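Clalov Fabric Care Answers, data card

Maintained by Magdalini Antoniadis and Myrto Liapis. Questions go to Myrto.

What this is

A collection of 1481 short answers people gave when asked how they wash, dry and store dark clothes. Each row has the answer as it was written, the type of garment, the fabric if the person knew it, and a topic label. Please read the part on limits before you build anything on it. We have seen earlier drafts quoted as if they settled whether vinegar stops navy cotton from fading. They do no such thing.

Where the answers came from

Most were collected through a paper form left at laundromats in Prosidport, the rest through a web form that stayed open until December. The two forms asked the same questions in a different order. We doubt this was harmless. People who met the fading question first wrote a lot about fading, and people who met it last often skipped it. The column "form" tells you which one was used. Use it.

Fields

id: row number, no meaning beyond that
form: paper or web
garment: free text, lightly cleaned
fabric: free text, blank if not given
answer: as written, spelling left alone
topic: one of 13 labels
sure: the labeler's own rating, 1 to 3

The fabric column is the weakest one. Plenty of people call anything stretchy "cotton," and a few copied the care tag word for word, which tells you what the tag says and very little about what they do at home.

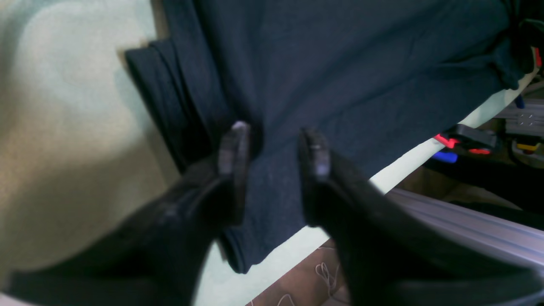

Labels were added by Svenja Fankhauser and Evangelia Sfakianakis, working apart and then comparing notes. They disagreed most on "color loss" and "dye transfer." Many answers describe a shirt that "ran," and that can mean either one. Where they could not settle it, the row has a sure value of 1. Dropping those rows will make your results look cleaner than they should.

Claims we would not make

That cold water keeps dark clothes dark. Many people say so. Few of them mention trying anything else.

That turning clothes inside out helps. Same problem.

That the answers stand for any wider group. People who fill in a form about laundry at a laundromat are a particular crowd.

Iraklis Karras asked us to add a quality score for each answer. We tried it on a small batch and gave up, as the score mostly rewarded long answers. If you see a copy with a "score" column, it is an old one and should be thrown out.

Known problems

Up to 30 rows may be repeats from people who used both forms. Names were never collected, so we can't check.
Detergent brands were replaced with the word BRAND, and a few ordinary words got caught too.
Blank fabric and "don't know" were merged early on and can't be pulled apart now.

Use

Free for research and teaching. Keep this card with the file. Do not use it to back up a claim on a product label.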